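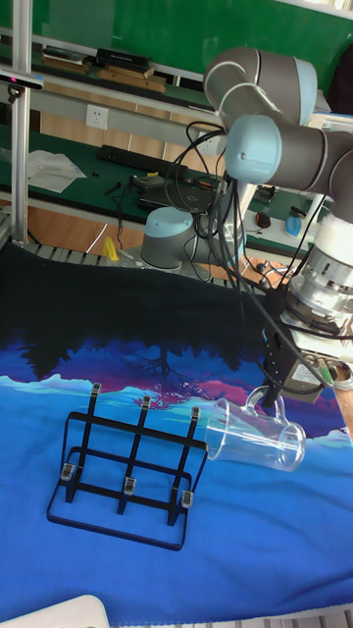 Chores Corner: the dishes, still

Every January my sister-in-law asks me the same thing over the leftover ham, which is whether she can stop buying dish gloves yet. I write one small column a month about machines and housework, so in her eyes I am personally responsible for the delay. My answer this year is a little longer than last year's, and she was kind enough to sit through most of it, so I thought I'd put it down for the rest of you too.

Let's start with what has gone well. Robot vacuums are in a good many of your homes by now (I know this from the letters, and from the photographs of cats riding on them). Floors turn out to be a friendly sort of problem. They are flat, they stay where they are, and if the machine misses a patch by the radiator it can come back tomorrow and try again. Dishes are another matter altogether, and drying racks in particular have kept some very bright people busy for a very long time.

I spent a happy hour on the telephone last week with Meifang Xia, who used to plan shop-floor lines at Bakenell and now advises a small kitchen equipment company called Pinisach. I asked her why an arm that can set a car part down in the same spot all day long should have any trouble with a pitcher. She laughed, and then she asked me to go and stand at my own sink while we talked, so I did, with the phone tucked under my chin.

"Pick up something made of glass," she said, "and tell me which part of it you looked at first."

I had looked at the handle, of course. And then I had looked at the rack, and turned the thing over in my hand on the way there without giving it a moment's thought. Meifang says that little turn of the wrist is where a lot of the work hides. The arm has to take hold of a handle firmly enough that the pitcher won't swing, tip it over, and bring it down on a few thin bars without knocking into the ones beside it. Clear glass and clear plastic make everything harder, too. Many cameras that measure distance do poorly with see-through things, because the light goes straight through them or bounces off somewhere unhelpful, and the machine may believe it is looking at the tablecloth. I have had evenings like that myself. 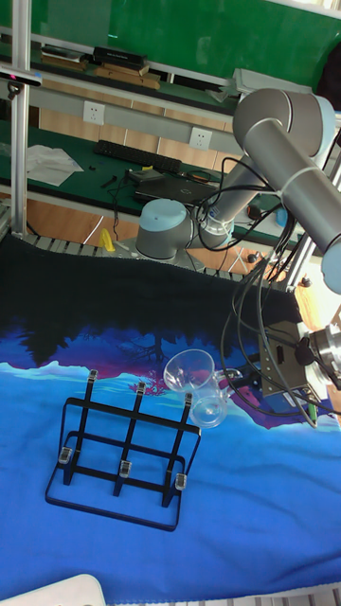 A measuring cup on its side by the wire rack, with the gripper close at hand.

A cup lying down is a nice example of the next difficulty. You and I would scoop it up any old way. An arm with two stiff fingers has to decide whether to take the handle or the rim, and whether the hold it chooses will still make sense when it reaches the rack. If it grabs the wrong part, it may have to put the cup down and start over — and starting over, Meifang tells me, is a skill in itself, and one that engineers now spend a good deal of time on.

The shop-floor people have an easier life here, and they will be the first to say so. Ardalan Akbari wrote to me after the fall column to describe a washing station he helped set up for a caterer, where the machine handles 4,000 cups on a busy day. But every one of those cups is the same cup, it arrives the same way up, and it goes into a tray made to fit it. My cupboard holds my grandmother's gravy boat, two travel mugs with missing lids, and a jar I am saving for reasons I can't recall. Ardalan's machine would want nothing to do with any of them, and he said so quite cheerfully.

So, can they do it yet? In a workroom, with a rack that stays put and somebody patient nearby, I believe an arm can be taught a fair bit of it, and the teaching seems to be getting quicker. In your kitchen, on a Tuesday, with the soup pot soaking and a child reaching past for the cereal, I would say no. Meifang wouldn't give me a year when I pressed her. She did say she'd be glad to see one that could load a rack of mixed glassware slowly and never break a piece, and that she would happily go to bed and leave it to take all night.

I told my sister-in-law to buy the gloves. She bought the two-pair pack.

In March I'll be writing about laundry folding, and I'd love to hear from anyone who has tried one of the folding machines at work or at home. Letters to the usual address, please, and do keep sending the cats.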